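Home | Kitchen | Laundry | Workshop | Ask Us
Search this site... Go

November 11, 2023
By Rosaire Ouellet

My pair of dish-loading arms went rogue last week, so learn from me! The right one stopped answering halfway down to a plate and then pushed, hard, and I was across the room with a cup of coffee - no stop button anywhere near me.

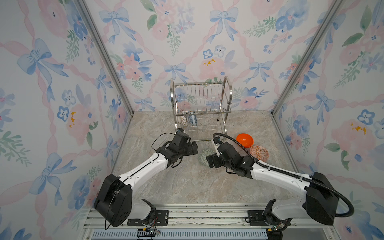
Two plates in the rack, the rest still down on the marble-look floor.

First tip: put the stop button where your hand already is. Mine is on a long lead now, taped to the bench (ugly, but I love it).

Next, go over the cables. I found a plug at the wrist that had worked halfway out, and a zip tie 4 inches back fixed it. Then run everything slow, with an old plate you won't cry over. And please keep your fingers out until the power is off - a stalled arm can wake right back up!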